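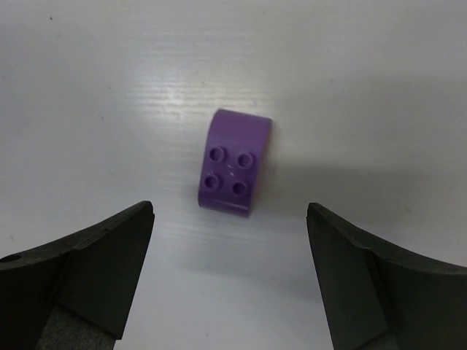
4. Care duties and repeat attendance

4.1 Background to the measure

Studies of protest turnout tend to treat the first march and the second as the same kind of decision. A person who is asked, who agrees with the cause and who has the time will go; a person lacking any of these will stay at home. The difficulty with this account is that it was built mainly on surveys taken at a single event, and a survey of one crowd cannot separate those who will come back from those who will not. The anniversary march in Ivevdale allowed the two groups to be compared, as the same organisers used the same route and the same start time as in the year before.

In this section we look at one factor, the care of young children, which the earlier literature mentions often and measures rarely. Where it is measured, it is usually entered as a yes-or-no item on whether a child lives in the household. That item hides a good deal. A parent whose partner is at home on the day of the march is in a different position from a parent who must either bring the child or find someone to mind it, and both differ from a grandparent who has the child two afternoons a week.

4.2 Sample

Questionnaires were handed out at the first march at fixed points along the route, from the station forecourt to Hiebert Square. A total of 1,000 were given out, with a reply-paid envelope, and 207 came back. Seven of these were set aside: four had been filled in by people under 18, and three left the whole of the second page blank. The analysis below rests on the remaining 200. Respondents who had given an address for further contact were sent a shorter form after the anniversary march, asking whether they had attended and, if they had not, what had kept them away.

The return rate is low by the standard of postal surveys but close to what we had planned for. We have no way of knowing how those who replied differ from those who did not. It seems likely that people with small children are under-represented, given that they were the group most often seen to refuse a form or to take one without stopping. The estimates for this group should be read with that in mind.

4.3 Coding of care duties

Each respondent was placed in one of three groups. The first had no regular care of a child under eight. The second had such care but reported that another adult could take over at short notice. The third had such care and reported no such adult, or named only paid help. Two of us coded the forms separately; where the codes differed, Rozália Fülöp read the open answers and made the final decision. Most of the disagreements concerned older siblings. We counted a sibling as an adult for this purpose only from the age of 18, although several respondents clearly regarded a child of 15 or 16 as able to take over for an afternoon.

Care of elderly relatives was recorded but is left out here. It is taken up in Section 5, where the pattern is different enough to need its own treatment.

4.4 Findings

At the first march, the third group differed little from the others in stated interest, in party membership or in how they had heard of the event. They were more likely to have brought a child with them and less likely to have stayed for the speeches. On the anniversary the gap widened. Members of the third group were the least likely to return, and the difference remained when age, distance from the town centre and previous protest experience were held constant. The second group could not be told apart from the first at the usual level of confidence.

The reasons given were mostly practical. Respondents wrote of naps, meals, the length of the route and the lack of anywhere to change a baby between the station and the square. Few mentioned fear of disorder, and those who did lived for the most part in Heltenetti, where an unrelated demonstration had ended in arrests during June. Loss of interest in the cause was named less often than we had expected – by fewer people, in fact, than named the weather.

One further result deserves notice. Respondents from Saltari, where a local branch had arranged a shared playroom for the day, returned at a higher rate than those from Ivevdale itself, in spite of the longer journey. The numbers are small, and the Saltari branch was also the more active in other ways, with regular meetings and its own coach. We cannot say how much of the difference is owed to the playroom. A design in which some branches offer care and others do not, with the choice made by lot, would be needed to settle the point.

Figure 2. Building block, large-stud type, with a sloped end and four round studs.

4.5 Limits of the analysis

Attendance at the second march is self-reported. People tend to over-report having voted, and the same may hold for marching, though the short form gave no prompt as to which answer was wanted. The three care groups were also fixed at the time of the first march. A child who was seven then may have been eight by the anniversary, and some households will have gained or lost a second adult in between. The short form did not ask about such changes – an omission we would correct in any later round.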